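Put the Basket on the Floor
Opinion, by Trí Mai

I have lived with stacked laundry machines for most of my adult life, first in a walk-up on Horska and now in a building at Skoltalthorpe where every apartment came with one. I have come to think the stack is a good idea that most of us use badly. The machines get the blame. The trouble is usually the few square feet in front of them.

Consider where the dryer ends up. In a side-by-side arrangement both doors are at the height of your thighs. In a stack the dryer drum moves up to your chest or your chin, depending on how tall you are. My mother-in-law can reach into ours but she can't see the back of it. She has left socks in there for days. I am taller and I do the same thing, so height is only part of it.

What matters more is where the clothes go when they come out. People pull a warm load against their chest and carry it across the room to a bed or a chair. Something falls on the way. In our house it was always a pillowcase or one of the small towels, and it landed on the floor we had been meaning to mop. 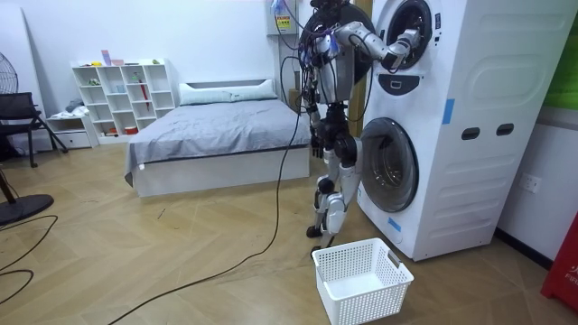
The fix costs almost nothing. A plain plastic basket belongs on the floor under the open drum, empty, before anyone reaches in. Then a dropped sock has somewhere to land. I prefer the kind with holes in the sides and handles cut into the ends. Wicker looks nicer in a catalog, but it snags knits and it is hard to wipe down. Fabric hampers fold over just when you need them to stay open.

My neighbor Hưng Khúc disagrees with me about this and has said so in the elevator. He thinks a basket on the floor is a thing to trip over, and he hung a shelf beside his machines instead. The shelf is fine. It is also full of detergent, light bulbs and a bag of clothespins, and his laundry goes on the bed like everybody else's used to.

I would also argue against the closet. Builders like to hide a stack behind folding doors, and buyers seem to want it that way. We had those doors at Horska. They left so little room that the dryer door opened only partway, and we did the whole job at an angle. A stack standing out in a room, with a clear floor in front and space for the upper door to swing all the way back, is easier to live with than a hidden one. It takes up a corner you could have used for a bookcase. I would give up the bookcase.

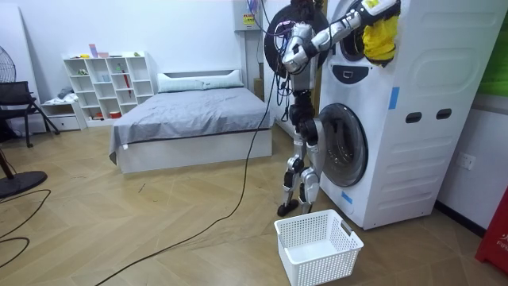
A yellow cloth at the opening of the upper machine.

The other habit worth changing is the size of the load. A high drum is harder to empty when it is packed, and a sheet wrapped around everything else comes out as one heavy lump at shoulder height. We went to smaller loads last December, 3 a week where we used to do two. It means more trips to the machine and shorter ones, and the shirts come out with fewer creases.

Tuấn Nông, who manages our building, tells new tenants to leave both doors open between loads. I do that with the washer and skip it with the dryer. He and I have agreed to stop discussing it.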